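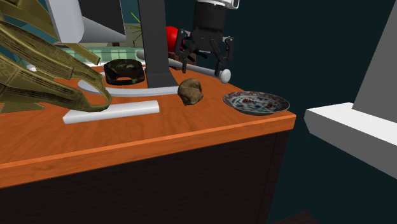

Orange wood grain with a darker front panel, plus a white baseball bat.

Hondlow brings the warm wood look back with two new Grunier finishes

19 January 2019
By Costel Tomić, Hondlow

Search news
Type a keyword
Go

DUNDAU – I've been waiting months to write this one, so forgive me if I run on a bit. Starting in March, Hondlow will sell two new wood finishes under our Grunier name, a bright orange-toned oil and a very dark brown one to go with it. They'll be on the shelf at our Dundau store and on the order form we mail out to regular customers.

If you grew up with honey-orange furniture, you probably spent a good part of your adult life getting rid of it. I know I did! I sanded my grandmother's sideboard down to bare wood and painted it gray, and I've been sorry ever since. For years everybody who came into the shop wanted gray or white or that washed-out driftwood color, and we were happy to mix it for them. Then last year people started bringing in old drawer fronts and chair legs and asking if we could match the orange. We couldn't, not well. Our closest oil came out pink on pine and sort of muddy on oak.

So Radomir Đorđević, who mixes all our color, went back to work on it. He tried the usual trick of adding more red, hated it, and ended up building the shade from a yellow base with the red going in last. It stays clear enough that you still see the streaks in the grain, and that's the part I care about most. An orange finish that hides the grain just looks like paint to me.

The dark brown came along almost by accident. Radomir had been wiping his test boards against an old cabinet side to compare them, and the two colors looked so good together that we decided to sell them as a pair. Put the orange on top where you look at it every day, and the brown on the sides or the base. It's a nice way to save a piece with mismatched wood, too – the brown covers a lot of sins.
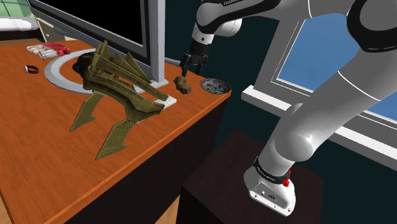 Orange and dark brown side by side.

A few practical things, because I know you'll call and ask. Both oils go on with a lint-free rag, thin coats only. Plan on three coats for a tabletop and two for anything that doesn't get much wear. Wipe off whatever hasn't soaked in after a few minutes or it'll stay tacky. And please lay your used rags out flat outdoors to dry, don't ball them up in the trash. Oily rags can heat up and catch fire on their own.

Test it first on the underside of something! Pine drinks up color unevenly, maple hardly takes it at all, and cherry is already so warm that you may not need the orange.

The first batch is 400 cans, split between the two colors. We're a small shop and we mix everything in the back, so when those are gone there'll be a wait. Customers on our mailing list can reserve cans ahead of time at the counter or by returning the form.

We're also running a free evening class in March for anyone who wants to try the finishes before buying. It's 75 minutes, you bring a small piece of bare wood (a cutting from a shelf is perfect, no varnish on it please), and Radomir will walk you through the first coat. Wear old clothes. Sign up at the store.

Reporters who'd like sample boards can ask for me, Costel Tomić, at Hondlow in Dundau. I'll put a set in the mail.

Recent news
Stripping old varnish without wrecking the veneer
Đorđević on mixing color for oak
Grunier clear oil returns in the small can
New winter hours at the Dundau store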